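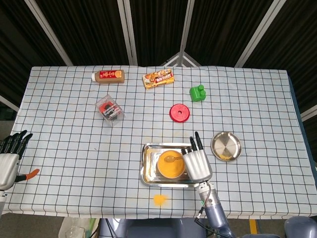 3장. 아티스트 프로필 페이지 만들기

자, 2장에서 Reltent 계정까지 만드셨으면 이제 진짜 재미있는 부분이에요! 래퍼든 스탠드업 코미디언이든 둘 다 하는 분이든, 팬들이 이름을 검색했을 때 제일 먼저 읽게 되는 약력 페이지를 만들어 볼 거예요. 저는 인디 뮤지션 프로필을 꽤 오래 정리해 왔는데, 처음 만든 페이지는 지금 보면 얼굴이 화끈거립니다(데뷔곡 제목을 틀렸거든요). 제가 했던 실수는 되도록 안 하시게 옆에 메모를 달아 둘게요.

3.1 시작하기 전에 챙길 것

- 활동명과 본명의 정확한 표기. 한글과 영문 둘 다요.
- 출생지, 출신 학교, 데뷔 시기. 모르는 건 비워 두셔도 됩니다.
- 발매한 곡과 앨범 목록
- 본인이나 소속사가 공개한 인터뷰 링크 2개 이상

참고: 팬카페 글만 보고 쓰시면 나중에 출처 확인 단계에서 막혀요. 저도 거기서 한참 헤맸습니다.

3.2 기본 정보 입력

1. 왼쪽 메뉴에서 '새 인물'을 누르세요. 빈 양식이 열립니다.

2. '활동명' 칸에 무대에서 쓰는 이름을 넣습니다. 대소문자랑 띄어쓰기는 앨범 표지에 적힌 그대로 따라 주세요. 소문자로만 쓰는 아티스트도 많은데 첫 글자를 멋대로 대문자로 고치면 팬들이 바로 항의 메일을 보냅니다...

3. '본명' 칸은 본인이 공개한 경우에만 채우세요. 옆에 있는 자물쇠를 누르면 이 칸은 방문자에게 안 보여요.

4. '직업' 칸에는 25자까지 들어갑니다. 저는 '래퍼, 코미디언'처럼 쉼표로만 나눠 써요. '다재다능한 만능 엔터테이너' 같은 말은 쓰지 마시고요. 검색에도 안 걸리고 읽는 사람도 그냥 지나가더라고요.

5. '저장'을 누릅니다. 화면 오른쪽 위에 네 자리 인물 번호가 뜨면 성공! 제 연습용 페이지는 2406번이었어요. 이 번호는 3.4에서 다시 쓰니까 어디 적어 두세요.

주의: 인물 번호는 바꿀 수 없습니다. 페이지를 지우고 다시 만들어도 예전 번호가 돌아오지 않고, 예전 번호로 걸어 둔 링크는 전부 깨져요.

3.3 약력 쓰기

6. '약력' 탭으로 넘어가세요. 커다란 글상자 하나랑 그 밑에 글자 수 표시가 있습니다. 한도는 1647자예요. 왜 하필 이 숫자인지는 저도 몰라요.

7. 첫 문단에는 누구이고 뭘로 알려졌는지를 씁니다. 두세 문장이면 충분해요. 어린 시절 이야기부터 길게 풀고 싶은 마음은 저도 잘 아는데요, 대표곡이 넷째 문단에 가서야 나오면 방문자는 이미 나가고 없습니다.

8. 둘째 문단부터 시간 순서로 쓰세요. 학교, 첫 직장, 첫 믹스테이프, 첫 공연, 이런 식으로요. 음악 하기 전에 광고 회사나 카페에서 일했던 이야기가 있으면 꼭 넣으세요. 팬들이 그런 대목을 정말 좋아해요!

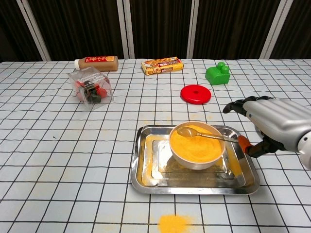 9. 문단마다 커서를 끝에 두고 '출처 달기'를 누른 다음 인터뷰 링크를 붙여 넣습니다. 링크가 살아 있으면 초록색 점, 죽어 있으면 회색 점이 나와요. 회색이면 주소 끝에 공백이 딸려 들어가지 않았는지부터 보세요. 저는 열에 아홉은 그거였어요.

10. 연애사나 재산은 어떻게 하느냐고 많이들 물어보시는데, 저는 본인이 인터뷰에서 직접 말한 것만 씁니다. '추정 재산' 칸은 설정에서 아예 꺼 두었고요. 켜져 있으면 빈칸이라도 제목이 페이지에 떠서 보기가 좀 그래요.

참고: 약력은 5분마다 자동 저장되지만 출처는 자동 저장이 안 됩니다. 출처를 달고 나면 '저장'을 한 번 더 눌러 주세요. 이거 몰라서 링크를 통째로 날린 적이 있어요.

3.4 음반 목록 연결

곡 목록은 손으로 치지 마시고 Dixit에서 가져오세요. 훨씬 편합니다.

11. '음반' 탭에서 'Dixit 연결'을 누르고 아까 적어 둔 인물 번호를 넣습니다.

12. 후보 목록이 뜨면 맞는 아티스트를 고르세요. 활동명이 같은 사람이 있을 수 있으니 데뷔 연도랑 대표곡을 꼭 대조해 보시고요. 저는 한번 동명의 포크 가수 앨범을 래퍼 페이지에 몽땅 붙여 놓고 이틀 동안 몰랐습니다.

13. 피처링으로만 참여한 곡은 '참여곡' 쪽으로 옮기세요. 목록에서 곡을 길게 누르면 이동 메뉴가 나옵니다.

주의: 연결을 끊으면 직접 고친 곡 제목도 같이 사라집니다. 끊기 전에 '내보내기'로 파일을 하나 받아 두세요.

3.5 공개하기

14. '미리보기'로 휴대폰 화면을 먼저 확인하세요. 활동명이 길면 두 줄로 넘어가면서 직업 칸과 겹칠 때가 있어요. 그럴 땐 글자 크기를 한 단계 줄이면 됩니다.

15. '공개'를 누르세요. 검색에 잡히기까지는 시간이 좀 걸리니까 바로 안 나온다고 다시 누르지는 마시고요.

Galtmont 테마를 쓰시는 분은 공개한 뒤에 머리글 색이 기본값으로 돌아가 있을 수 있어요. '모양' 메뉴에서 한 번 더 골라 주시면 그다음부터는 유지됩니다. 공연 일정을 붙이는 방법은 4장에 있습니다.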